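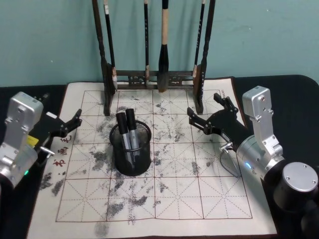
Stirnlow Two-Arm Bench Demonstration
Open day edition — product code 893

The Stirnlow is a two-arm bench unit for small, fiddly work that would drive most of us to the biscuit tin. It comes as a matched pair of arms, each with a black two-finger gripper, and it goes on any table that doesn't wobble. We show it once a month at the Ninora workshop, kettle included.

The station at this open day is set for calligraphy. We used to demonstrate with cardboard boxes. Visitors were very polite about the boxes.

What you get to see
A session runs 69 minutes, which is longer than it sounds and shorter than Berenice Meléndez would like. Berenice runs the bench and wrote most of this page, so complaints about tone can go to her as well. She takes the arms through their reach slowly, then at normal working speed, then slowly again for whoever was looking at their phone.

Questions are welcome at any point. The favourite is whether it can do the ironing. It can't, and Berenice has asked.

The practice mat
Reusable felt, off-white, printed with a red-brown practice grid. It picks up grey smudges and keeps them, and we've stopped being embarrassed. A clean mat looks lovely in a catalogue and tells you very little about how a bench gets used.
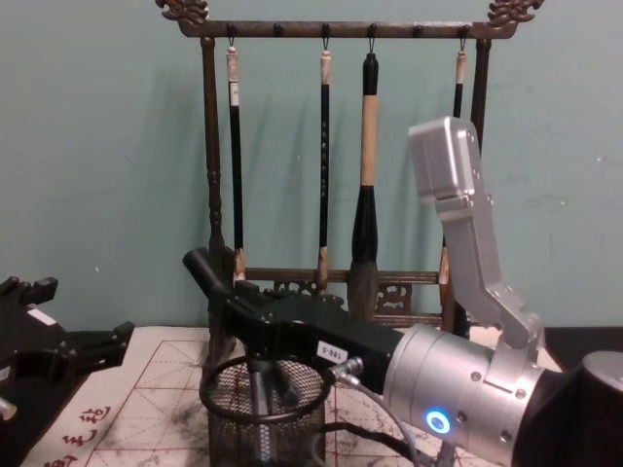

The brush rack
Dark wood, turned posts, a good deal of carving along the bars. Four brushes hang from it, three slim and one that means business. It is a miserable thing to work near if you are a machine, with all those thin handles dangling in a row, so it makes a fair test of how close you can bring a gripper without turning the display into kindling. If you are bringing your own objects to try, something equally awkward is encouraged. Glassware is at your own risk and you will be asked to sign for it.

The pens live in a black mesh cup in front of the rack. Same cup you'd find on any office desk, and that's rather the point.
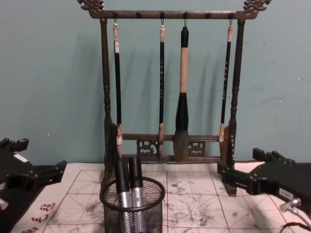

Height matters more than people expect. Set the table too low and the arms spend the day hunched like teenagers; too high and you lose the near corners. We write up the settings for every bench we install and leave a copy with you, along with the Shehu controller manual. The manual is 500 pages long. Six of them are useful, and we've put tabs on those.

Fittings and extras
Black table cloth: included
Practice mat: included, please don't return it
Ovness travel case: sold separately, heavier than you'd like
Spare gripper fingers: sold in pairs
Brushes, markers and rack: not included, try an art supply shop
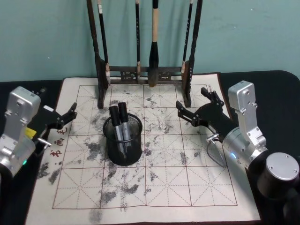 The Stirnlow pair at the calligraphy bench, grippers open on either side of the pen holder.

Booking a visit
Groups of up to 6. Any more and the people at the back are only there for the biscuits. The next round is in November, morning sessions from 10 am, with an afternoon one added if enough of you ask. Street parking is free but the hill is steep, so allow time for catching your breath.

Trade buyers can book the bench privately and bring their own parts. Send measurements ahead if you can — "sort of fist-sized" has caused trouble before. Prices are by quote, depending on table, mounting and how much training your crew wants.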